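**Re: Vidrio templado ahumado, carga en el centro**

**skudano** · abril

Tablero de vidrio templado, apoyo perimetral en cuatro puntos. El fabricante (Drovevik) no publica carga admisible, solo dimensiones: 102 cm de largo. ¿Alguien ha calculado la flecha con 6 mm de espesor?

**nirkex_77**

Con 6 mm no lo cargaría en el centro. La flecha varía con el inverso del cubo del espesor, así que pasar a 8 mm la reduce a menos de la mitad.

> El fabricante no publica carga admisible

Pídela por escrito. A mí me contestaron en 7 días.

**skudano**

Pedida.

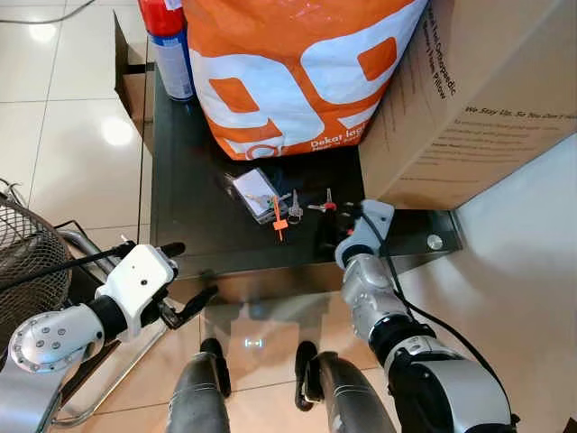

*Mesa de vidrio ahumado: bolsa, aerosol, caja y llaves.*

**Ngcobo**

El peso estático me preocupa menos que el canto. El templado aguanta bien en la cara y mal en el borde: un golpe ahí y se rompe entero. Yo no dejaría una caja sobresaliendo del lateral.

**nirkex_77**

Discrepo. El cartón no daña un canto pulido. El riesgo está en los apoyos: si la ventosa se endurece, el vidrio acaba tocando metal.

**Ngcobo**

El cartón no, pero lo que lleve dentro puede que sí. En lo de las ventosas, de acuerdo.

**skudano**

Cambio las ventosas y mido la flecha con reloj comparador. Subiré los datos cuando responda Drovevik.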